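Flovden Publishes Good Practice Guide for Simulated Trials of Two-Armed Robots

GIMCOMBE - The Flovden working group on household robotics has released its first good practice guide for testing two-armed robots in simulation before they are cleared for physical trials. The guide runs to 352 numbered clauses and takes effect for member laboratories in July.

The text was drafted with test engineers from Fekia and Briggs, and draws on 2,022 written comments received during the review period. It sets out how a simulated kitchen or room should be built, which camera views must be kept, and what a laboratory must report when a trial is stopped early.

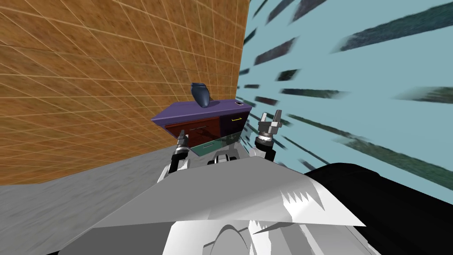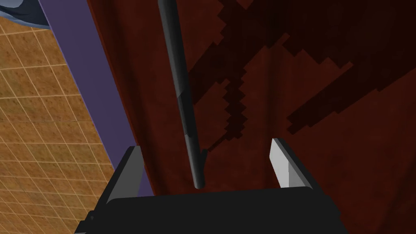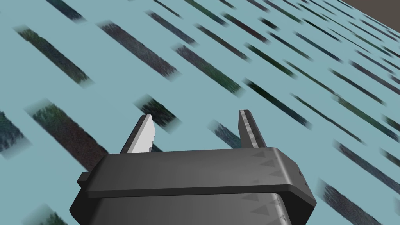 Simulated views with the grippers holding nothing.

Under the guide, each task must be run at least 200 times with changes to wall, floor and furniture finishes, so that results do not depend on one set of colors or patterns. Laboratories must keep the overall view and the gripper views together, and store them under the same trial number. Failed trials are to be reported in full - including those stopped by the operator.

"A simulated result is only useful if another laboratory can repeat it," said Sheldon Després, chair of the working group. "We have asked members to write down what they changed, what they left alone and when they stopped."

The guide also sets limits on gripper speed near cabinet fronts and handles, and requires a separate sign-off before any control software is moved to a physical robot. Members already running trials may finish them under their current procedures.

Printed copies will be sent to 800 registered contacts. Requests for additional copies should be addressed to the Flovden office in Gimcombe.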